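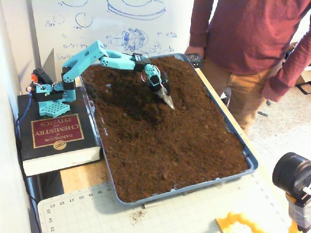

Can a Small Arm Do the Potting? Project Report, Trinum Group

1. The question

Our course asked each group to pick one everyday chore and find out whether a low-cost machine can do it yet. Other groups took folding towels and stocking a shelf. We took soil work, meaning the scooping and loosening that comes before anything gets planted. People do it at home on a balcony, and garden shops do it all day in the back room.

Soil looked easy to us in May. A scoop doesn't have to land on an exact spot, and dirt doesn't break if you push too hard. The hard part is that the pile changes shape after every stroke, so a motion that worked once may meet nothing the next time, or too much.
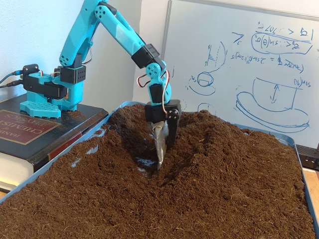

By the Trinum Group
Submitted 26 August 2024

2. Setup

The arm is 3D-printed and driven by servo motors. It stands on a thick handbook of chemistry and physics, which gives it the height to reach over the rim of the tray. The tool is a narrow metal scoop with a pointed end. Soil goes in a shallow plastic tray.

We compared two ways of moving. Nimard is a fixed path that repeats the same stroke. Quintana picks the next stroke from the current shape of the pile. Both were run from the same starting heap, and we raked it back by hand between runs.

We logged 2283 strokes in all. A stroke counted as good if the scoop came up holding soil and put it down inside the tray.

3. Results

Nimard had 46 percent good strokes. It did well at first and then kept going back to the trench it had already dug. Of the 2283 strokes, 1965 were made with Quintana, so the two sets are uneven and we don't want to claim too much from them. Quintana moved around the tray more and was slower between strokes.
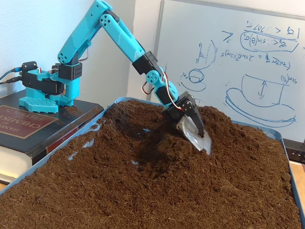 Figure 3. Scoop in the soil, with the gripper holding it by the handle.

4. Is it ready?

For loosening soil in a tray, nearly. For filling pots, no. We tried pots for one afternoon and most of the soil went over the side. A person with a trowel is faster and also cleans up afterward.

The next group will get our logs and the Tunico stroke planner, which we started but did not finish. They should fix the tray to the table before doing anything else.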